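Warum schwimmt Kork?
Ein Baum, der sich ausziehen lässt
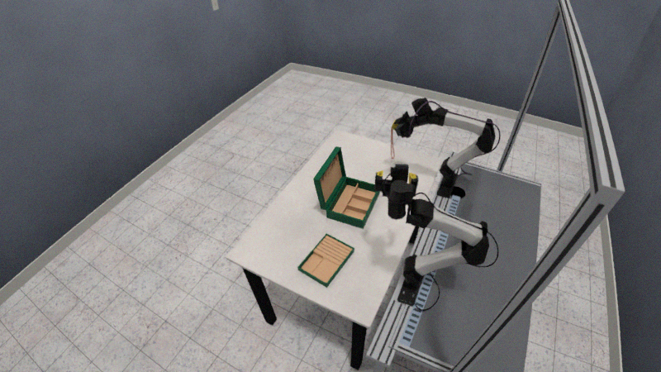 Kork ist eines der verrücktesten Materialien, die es in der Natur gibt! Er ist leicht, er ist weich und trotzdem zäh, er schwimmt, und er wächst auf Bäumen. Nein, nicht an den Zweigen wie ein Apfel, sondern außen um den Stamm herum, denn Kork ist Rinde. Viele von euch kennen ihn als Stöpsel in der Flasche oder von der Pinnwand im Kinderzimmer. Wer einmal anfängt, nach dieser hellbraunen Farbe zu suchen, entdeckt sie plötzlich überall, so wie innen im Deckel des grünen Koffers auf dem weißen Tisch: Die Fläche sieht aus wie Kork. Ob etwas wirklich Kork ist oder nur so aussieht, merkt man am besten mit den Fingern. Echter Kork fühlt sich warm an und gibt ein bisschen nach, wenn man draufdrückt.

Wo wächst Kork?

Der Baum heißt Korkeiche und ist mit unseren Eichen verwandt. Er trägt sogar Eicheln! Seine Blätter behält er aber auch im Winter. Korkeichen mögen es warm und sonnig und wachsen rund um das westliche Mittelmeer, zum Beispiel in Portugal, Spanien, Italien, Marokko und Algerien. Die meisten Korken der Welt kommen aus Portugal.

In den Korkeichenwäldern ist richtig was los. Im Schatten der Bäume weiden Schafe, und in manchen Gegenden suchen schwarze Schweine nach Eicheln (die schmecken ihnen fantastisch). Auch der seltene Pardelluchs streift in einigen dieser Wälder umher. Er hat lustige Haarpinsel an den Ohren und frisst am liebsten Kaninchen.

Wozu braucht der Baum eine so dicke Rinde?

Am Mittelmeer ist es im Sommer heiß und trocken, und manchmal brennt es im Wald. Dann ist die Rinde für die Korkeiche wie ein dicker Schutzanzug! Kork brennt nämlich ziemlich schlecht und lässt die Hitze nur langsam durch. Nach einem Feuer sieht der Stamm außen schwarz und verkohlt aus, aber oft treiben schon im nächsten Frühling wieder grüne Blätter aus.

Die Ernte: Baum, zieh die Jacke aus!

Wenn man den meisten Bäumen rundherum die Rinde abnimmt, sterben sie. Die Korkeiche hält das aus, solange die empfindliche Schicht darunter heil bleibt. Deshalb dürfen nur Leute an den Baum, die das lange geübt haben. Sie schlagen mit einer Axt vorsichtig Schlitze in die Rinde und hebeln dann große, gebogene Platten ab. Das geht nur im späten Frühling und im Sommer, dann löst sich der Kork am leichtesten.

Frisch geschält leuchtet der Stamm rötlich, fast wie bei einem Sonnenbrand. Mit der Zeit wird er dunkler, und langsam wächst neuer Kork nach. In Portugal malen die Erntehelfer eine Ziffer auf den Stamm, die letzte Zahl des Jahres. Eine 8 bedeutet also: Dieser Baum wurde zum Beispiel 2018 geschält. Bis zur nächsten Ernte vergehen mindestens neun Jahre. Überlegt mal, wie alt ihr dann seid!

Und warum schwimmt er nun?

Dafür müssen wir ganz nah ran. Vor mehr als 300 Jahren legte der englische Forscher Robert Hooke eine hauchdünne Scheibe Kork unter sein Mikroskop. Er sah lauter winzige Kammern, dicht an dicht wie in einer Bienenwabe, und nannte sie »cells«, also Zellen. Das Wort benutzen wir heute noch, auch für die Zellen in unserem Körper!

In jeder dieser Kammern steckt Gas, so ähnlich wie die Luft in einem klitzekleinen Ballon. Die Wände enthalten einen wachsartigen Stoff, der kaum Wasser durchlässt. Kork ist also viel leichter als die gleiche Menge Wasser, und deswegen treibt er oben. Drückt man ihn zusammen, werden die kleinen Kammern gequetscht, und beim Loslassen federn sie wieder auseinander. So hält auch der Stöpsel im Flaschenhals.

Zum Ausprobieren: das Korkfloß

Ihr braucht drei Flaschenkorken, zwei Gummibänder, einen Zahnstocher und ein Stück Papier.

Legt die Korken nebeneinander und spannt an beiden Enden ein Gummiband darum. Schneidet aus dem Papier ein Dreieck und schiebt den Zahnstocher hindurch, das ist euer Segel. Steckt ihn in den mittleren Korken. Wenn er nicht hineingeht, kann ein Erwachsener mit einer dicken Nadel vorbohren. Jetzt ab in die Badewanne und kräftig pusten!

Wie viele Münzen kann euer Floß tragen, bevor es kippt? Probiert auch mal einen Kunststoffkorken aus und vergleicht, welcher höher im Wasser liegt.

Text: Kirsty Ackroyd
Stand: 15. Juli 2020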